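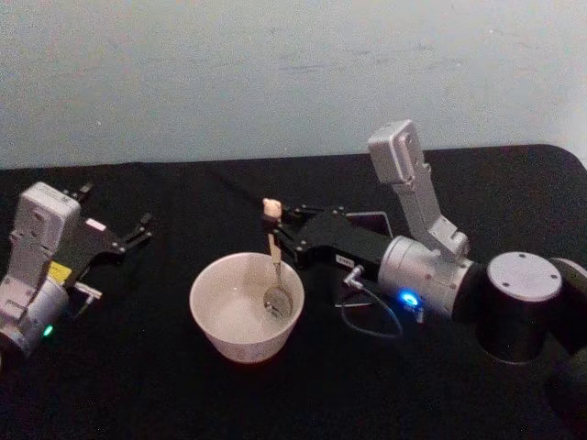 History of Work and Household in Portuguese-speaking Africa
Handout 3: Domestic service and the colonial town

Lecturer: Fernanda Bettencourt
Revised April 2026

Please read this before the seminar and bring it with you, together with your notes on the Veloso chapter.

1. The question for this week

Historians of labour in the Portuguese colonies wrote for a long time about plantations, mines and ports. The house of the settler was treated as a private place. When servants appeared, it was mostly in a footnote. In this session we ask what changes in our picture of the colonial town if we begin from the kitchen and the back yard.

2. Words to be careful with

"Criado" and "moleque" are both found in the sources and both are often translated as "servant". The second word also means a boy, and it was used for grown men. Do not translate it without a comment. "Family" is also difficult: some employers counted the servants in it when they spoke to the priest, and left them out when they spoke to the tax office.

3. Men in the kitchen

In many towns the cook and the washer of clothes were men. Students who expect domestic work to be women's work are often surprised by this. Idrisa Kombo connects it with rural households, which preferred to keep women's labour in the fields. Cristóvão Veloso gives more weight to the fears of the settler wives — see his second section, where he uses their letters. The two explanations can stand together, but they need different evidence.

4. Sources

We will use the household register copied by Zulmira Fonseca. It has 112 entries, and only 12 of them give the wage. Look at who is named in full, who has only a first name, and who has no name at all.

5. For the seminar

Choose one entry and write half a page on what it does not say. Compare it with the interview in the reader, where a former cook remembers the same street many years later.

The essay titles will be given in October. The essay has a limit of 3000 words, footnotes included. Questions about the reader go to Américo Sampaio.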